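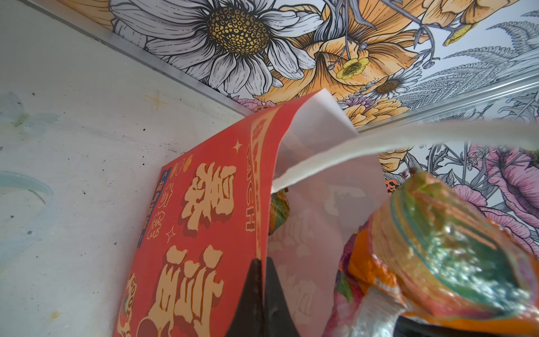 Cómo se llena una bolsa de chuches (y por qué casi siempre se hace mal)

Llenar una bolsa parece facilísimo. Se abre, se echa todo dentro y listo. Así lo hace mi primo, y por eso en su casa las patatas fritas se comen con cuchara.

Una bolsa de aperitivos tiene dos partes: lo que se come y el aire. Mucha gente se enfada por el aire, como Anderson Lacerda, de la tienda Coutinho, que cada martes promete escribir una carta de protesta y cada martes se le olvida. Pero ese aire, que suele ser un gas llamado nitrógeno, tiene dos trabajos. Uno es hacer de cojín, para que lo de dentro no se machaque. El otro es cuidar el sabor: el oxígeno pone rancia la grasa, y el nitrógeno, que es más bien soso, la deja en paz.

¿Y esas rayitas arrugadas de las puntas? Son el cierre. Una máquina aprieta el plástico con calor hasta que las dos caras se pegan, y las arrugas ayudan a que quede bien sujeto. Por eso hay bolsas que no se abren hasta que tiras con todas tus fuerzas, y entonces se abren del todo, sobre el sofá.
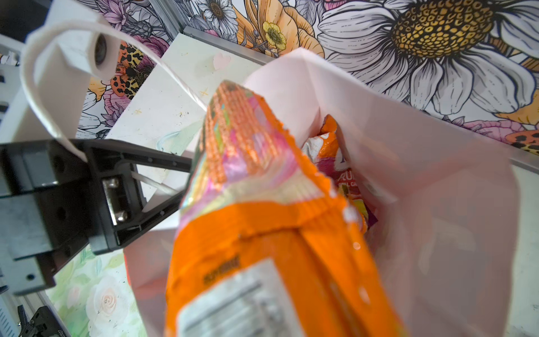 Una bolsa de papel con asas se mantiene abierta gracias a sus dobleces. El fondo es plano y los lados se pliegan hacia dentro cuando está vacía. Si metes primero algo con un poco de peso, se queda de pie ella sola. Si metes primero una pluma, se tumba y te mira.

Ahora, el orden. Apréndetelo, que mañana no lo repito:

1. Lo duro y lo pesado, al fondo. Latas, cajas, el regalo de la tía Gizella.

2. Lo mediano, de pie y pegado a los lados, como los libros en una estantería. Una caja de cartón sin tapa sirve igual que una bolsa, y además no se cae de lado.

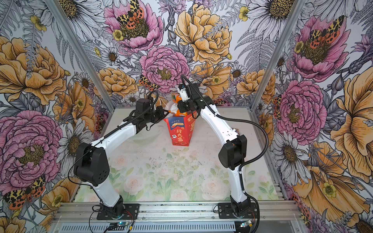 3. Lo ligero y crujiente, arriba del todo. Con el cierre hacia arriba, para poder agarrarlo luego sin volcar lo demás.

4. Las manos, fuera. Apretar «para que quepa un poquito más» es la causa de muerte de 25 de cada 25 galletas finas.

Queda un asunto: los huecos. Cuando sacas las cosas de un armario o de una caja grande, los rincones son traidores. Allí se esconden las migas, el polvo y ese paquete que llevabas buscando desde octubre. Mira primero las esquinas y deja el centro para el final, que el centro se ve solo.
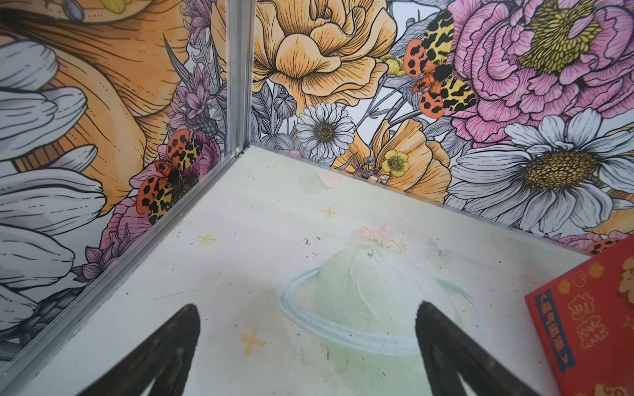 También conviene pasar un trapo antes de volver a guardar nada, sobre todo si el fondo tiene dibujos. Un suelo estampado disimula las motas estupendamente, y hay quien lo usa como excusa. Mi primo, por ejemplo.

Prueba en casa: pide dos bolsas de papel iguales y las mismas cosas para cada una. Llena una en orden y la otra a lo loco. Pasea las dos por el pasillo, ábrelas y compara las galletas. Las rotas también se comen, así que el experimento sale bien de todas formas.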